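**Friday - adhesive creep, Calano batch**

Restarted the lap-shear creep series on the Calano two-part after the June set drifted. Same coupons, same overlap (12 mm), load unchanged. Cured overnight at 25 C, clamps off at 8 a.m. Bond line looked even on every coupon except 5, where there was squeeze-out on one side only. Kept it in the series, flagged.

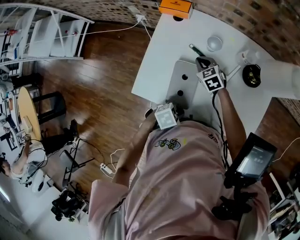
Dial gauge zeroed before loading, then again after the frame settled. The Lambrakis gauge still sticks near the bottom of its travel - tap before reading. Labels are the other problem. Pencil on masking tape rubs off, and I want large block figures in black on white, as legible as the "5" and "4" on the white marker cube. Soo-ah Ham has a paint pen that survives acetone.

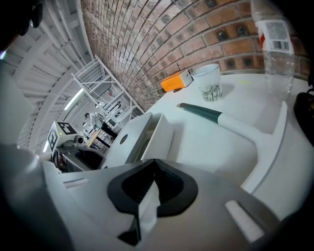 *1 min read*

First hour of creep is as expected: fast, then flattening. Coupon 5 is ahead of the others but still inside the spread from June. Log file is 3327, saved under Stelidden with the old column order. Do not re-sort it, the plotting script reads by position.

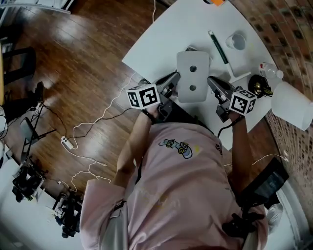 If the slope is still changing on Monday, extend the run and drop the second load step. Ask Soo-ah whether the Drarnosix primer was shaken before use - the can had sediment.

To do: order coupons, replace gauge tip.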